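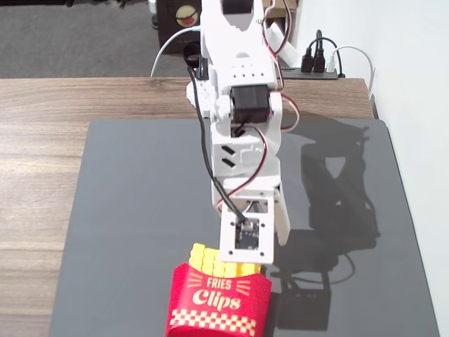

Keeping takeout food crisp on the way home

Hot food goes soft in the car when steam has nowhere to go. Open the bag as soon as you get it and leave the top unrolled. If a box has a lid, prop one corner. Keep cold drinks and salads in a separate bag.

Put the bag on the floor of the car, on a folded towel — the seat tips it at every turn.
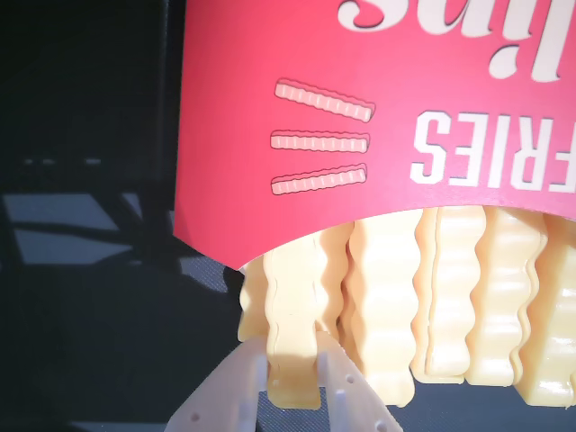
Sauces should stay in their cups until you sit down. Ask for dressing on the side when you order, and do the same with gravy.

To reheat fried food, skip the microwave. Heat the oven to 425 with the baking sheet already inside, then spread the food in one layer and give it five minutes. Turn it once. A dry skillet over medium heat works for small amounts. 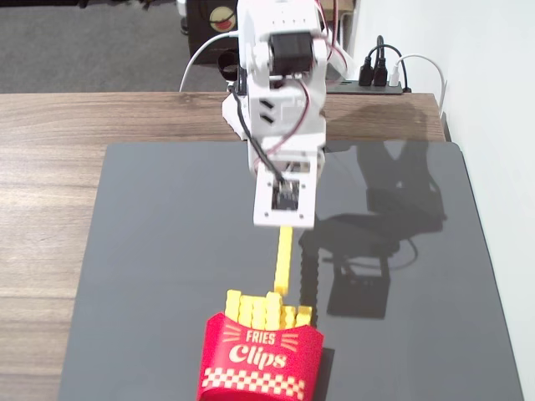

Vasanthi Marar

Churros and other sweet fried dough need a lower oven, 325 or so, or the sugar burns. Add fresh cinnamon sugar after heating.

Leftovers go in the fridge within two hours. Line the container with a paper towel and let the food cool a little before you close it — 15 minutes is plenty.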